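Keeping two arms in agreement

Long before anyone at Lestton's packing lab thinks about grasping, the pair of arms on bench 2 has to agree on where the table is. Kerubo Massawe, who looks after the cell, spends the first part of each shift on that question. The arms are mounted to opposite sides of a white tabletop, each with its own base frame, and every coordinate passed between them depends on a single transform that relates one base to the other. When the transform drifts, objects get handed to empty air.

Drift comes from ordinary places. Base bolts settle. A gripper is taken off for cleaning and goes back on a fraction of a degree rotated. Somebody leans on the table. Massawe keeps a paper log beside the controller, and the entry for 17 February 2022 is still the one she shows to new technicians: the left arm had been remounted with one washer missing, and the error at the center of the table was small enough to pass a touch test and large enough to spoil every handover.

The handover is now the acceptance test. The arms move parts from a basket on one side of the mat to a basket on the other, and the far basket is out of comfortable reach for the arm that picks. The part therefore changes grippers over the middle. A roll of packing tape makes a good test piece. It is stiff enough to hold its shape, it can be gripped through the hole, and it shows an angular error plainly when the second set of fingers comes in.
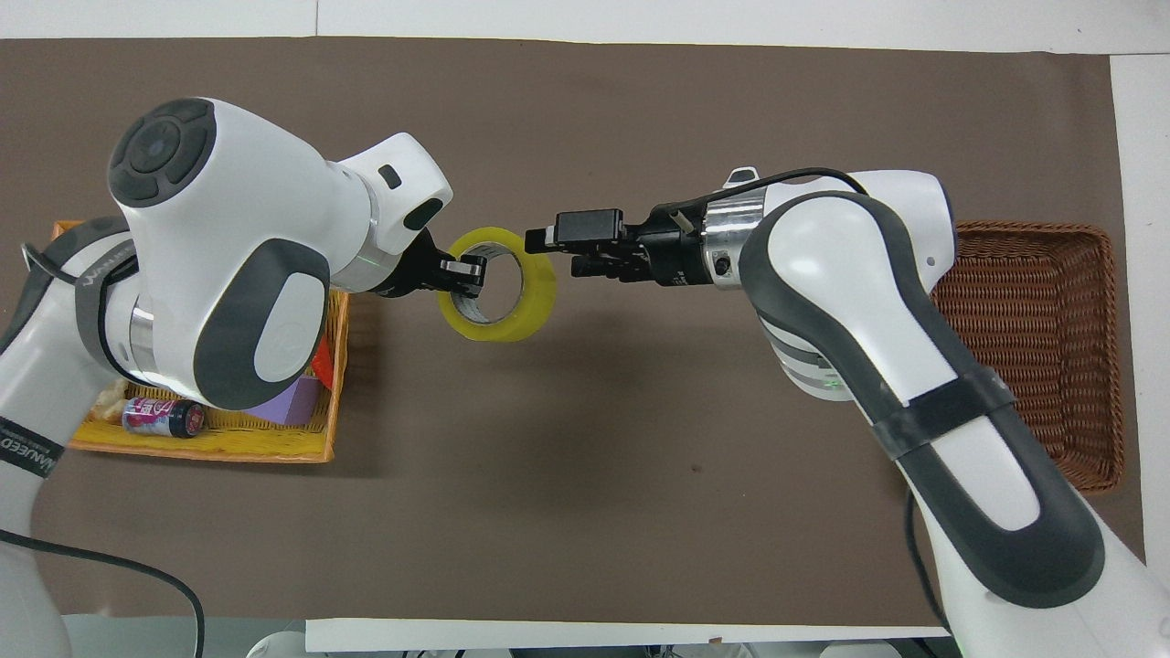
The procedure starts with the receiving arm stopped short of the part, fingers open. Massawe checks the gap by eye from two directions, then steps the arm forward at reduced speed. If both fingers clear the roll evenly, she closes the gripper at low force and watches the joint torques on the giving arm. A clean transfer shows a short rise that flattens. A rise that keeps climbing means the arms are pulling against each other, and she opens the receiver and goes back to calibration.

"People want to fix it by softening the grip," says Anil Pai, the controls engineer. "Then it passes with tape and drops the first heavy bottle."

Calibration itself is done with a pointed probe in each gripper. The tips are brought together at a set of poses spread over the mat, and the solver fits the transform to the recorded joint angles. Pai wrote the current routine in December, after the vendor's version proved slow to rerun. He asks for poses at several heights. A set taken only at table level gives a good fit at table level and a poor one at the height where the grippers meet.

Cables are the other regular job. Each gripper has a lead running back along the arm, and the loop at the wrist needs enough slack for full rotation without hanging low enough to catch a basket rim. Massawe straps the lead at the forearm and leaves the wrist free. She replaced the left lead after 2,005 cycles, when the gripper began dropping its position signal at one end of its travel. The break was inside the jacket, a short distance behind the connector. Leads are now inspected every 197 cycles, with the wrist turned slowly to both limits while the signal is logged.

The mat gets less attention than it deserves, in Pai's view. It gives the fingers a little compliance if a pick goes low, and it keeps baskets from sliding. It also compresses. The lab measures its height at the corners and the center after any hard contact, and the pick height is corrected in software until the mat is changed.

Hema Mathew, who schedules the work, allows 89 minutes for a full recalibration, including the probe swap and the handover test. Massawe usually needs less. She uses the remainder to wipe the finger pads, where tape adhesive collects - a thin film is enough to make a part stick on release and land crooked in the basket. The pads are then checked for wear and the cycle count is written in the log with the new transform.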